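**Thread: Can anything fold a cloth properly yet?**

**merncombe_linen** wrote, 2023-09-21:

We run a small laundry in Merncombe, mostly guest houses and one care home. Sheets go through the ironer and I have no complaints. What eats the hours is the small stuff: flannels, muslins, tea towels, bibs. Last count was 894 small pieces in one day, every one of them folded by hand. A rep has told me a two-armed machine will be doing this "very shortly". Has anyone here seen one do it at a speed that would pay?

**Joo** wrote:

No. I've seen plenty of clips of it, nearly all speeded up. Look for the little "x8" in the corner.

**anezka_d** wrote:

It depends what you mean by "do it". Lifting a cloth off a table is fine. Finding the right corner of a cloth that has landed in a heap is the hard bit, and thin crinkly fabric is worse than towelling. The edge doesn't lie flat and there are two or three layers that look like one. A person feels that with a thumb. A pair of flat jaws has to go by sight, and white on white gives it very little to go on.

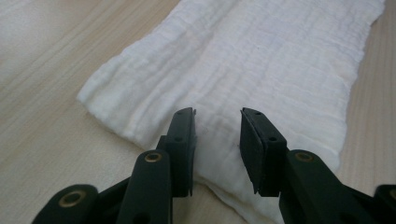
*Crinkled white cloth between open jaws. Try saying which layer you'd get.*

So the jaws close, and you get one layer or all of them. If it's one, your fold is crooked before you've started.

**trerkimmont_dave** wrote:

You could say the same of a new starter. We had a lad who couldn't fold a pillowcase for a fortnight. He learned.

**anezka_d** wrote:

He learned in a fortnight, though. How many goes did he need, 700? The machines want a lot more than that, and then you swap the cloth for another sort and they get worse again.

**Ye-seo Baek** wrote:

I'm a bit more hopeful than Anežka. A common way of teaching it now is for a person to do the job with a gripper in each hand, over and over, and the machine learns from the recordings. I've tried it myself and I'd recommend it to anyone who thinks folding is easy. You lose your fingertips and have two stiff pincers instead.

My first muslin took 33 seconds. By the end of the session I was down to 23, with the same pincers and the same table. Nothing had changed except that I'd stopped trying to pinch flat fabric and started going for the places where it already stood up.

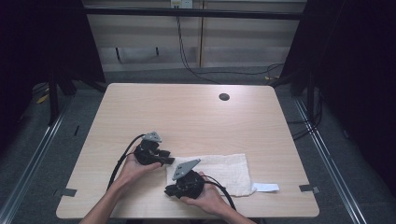 The other thing I picked up was to keep one hand still. If both move at once the cloth slides and you're chasing it. Hold with one, work with the other, then swap. I think a machine can be taught that much, and a square fold on one size of cloth doesn't seem far off to me.

**Joo** wrote:

23 seconds is still dreadful. My mum does a tea towel in three while watching telly.

**Ye-seo Baek** wrote:

Agreed, it's slow. But your mum stops at some point and wants her supper. A slow machine running overnight might still get through a basket.

**merncombe_linen** wrote:

Overnight only works if it doesn't need minding. If one cloth goes on the floor at midnight and it stands there till six, I've gained nothing. What happens with labels and tags? Half of ours have something sewn on.

**anezka_d** wrote:

Tags are a nuisance. Cameras sometimes take one for a corner. They can also be a help, as a spot of colour gives you something to tell one end from the other.
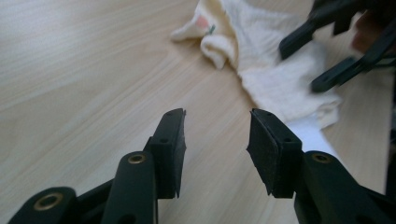

*Bunched cloth with a scrap of pink and green on it. Near jaws open, second pair over the cloth.*

With a pile like that I'd want one pair of jaws to pick it up and let it hang, then look for a corner with the other. It's more moves — so slower again — but less guessing.

**trerkimmont_dave** wrote:

Or buy a clamp feeder. Trureck do a secondhand list. You still put the corners in by hand, but the folding's done for you and it won't need teaching.

**merncombe_linen** wrote:

Looked at one. Our smallest flannels are too small for it, but it would take the tea towels. Dave, do you know what they want for delivery?

**trerkimmont_dave** wrote:

Not offhand. Ring them, they don't answer emails. And ask if the belts have been changed.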